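Re: [ultstead-tinkerers] Dell tower, CPU swap, and a plea for patience
From: Jyoti Awasthi
To: ultstead-tinkerers list
Date: 13 Jul 2020

Tia Bickerstaff wrote:
> Has anyone on the list swapped the processor in one of the big
> old Dell towers? I bought one at the Flosedel clearance for
> $25 with no memory and, the bloke assured me, "a perfectly good
> chip", which I would like to replace with a better one. I have the new
> chip, a tube of paste and a free afternoon. What I don't have is
> any wish to bend a pin. My brother says you just drop it in. My
> brother also says you can wash a keyboard in the dishwasher.
> Also, is it worth doing the battery while I'm in there? The
> clock thinks it's January of some year I'd rather not revisit.
>
> Tia

Hi Tia,

Your brother is half right, and I'd stop asking him before he gets to the other half. You do more or less drop it in. The trouble is all in the "more or less".

Lay the case on its side on a table at a decent height, unplug it at the wall, and hold the power button for a few seconds. Then take everything out of the way that will come out of the way. I always think I can work around a ribbon cable and I am always wrong, usually with my sleeve in it.

If the old heatsink won't lift, don't heave. Undo it a little at each corner, going diagonally, and give it a slow twist to break the paste. Ones that have sat in a hot garage for years set like toffee. Run the machine for 20 minutes first if you can borrow a stick of memory, and it will come away a good deal more politely.

Once the old chip is out, leave the metal frame standing up and keep your fingers, your screwdriver and your cup of tea away from the pins. On these the pins are in the socket, so that's the bit you can't afford to drop anything on, including the new processor. 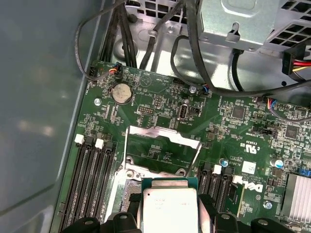 3 min read

The Dell board above is much the same story as yours: frame flipped up behind the socket, chip held over it by the edges, memory slots bare on both sides. Leave your slots empty too until the processor is down. There's no prize for doing it all at once, and you'll be glad of the elbow room.

Find the little triangle on the corner of the chip and the matching mark at the socket, and look at the notches as well, because the triangle on mine was printed in a colour I can only call "board". Lower it flat. Straight down, let go, hands off. If it rocks, lift it straight up and look again. Don't slide it about hoping it will find its own way home. Then fold the frame over and bring the lever down. It takes more force than seems decent and may creak. Mine creaked and I went and sat on the back step for a bit.

Paste: a blob like a grain of rice in the middle. The Dong stuff in the grey tube is fine. I know there are people on this list who spread it with an old bank card and have views, and I'm sure they'll be along.

Yes, do the battery. It's the silver coin cell in the round holder, so take the old one with you to the shop and match the number on it. They wanted $20 at the Zeltik counter for mine, which I thought was cheeky for something that also runs a kitchen scale. Try the supermarket. You'll lose your BIOS settings, but from the sound of your clock they've already left.

One thing I'd check before any of this is whether the board's BIOS knows about the new chip. I once fitted a very nice processor, beautifully, first go, and got a black screen and an amber light for my trouble. Old chip back in, update, new chip back in again. That's how I came to be so well practised at it. Send me the model number off the sticker and I'll have a look through the list archive — there are 1,065 messages under "Dell" and at least 70 of them must be useful.

Let us know what happens when you power it up. And put the dishwasher out of your mind.

Jyoti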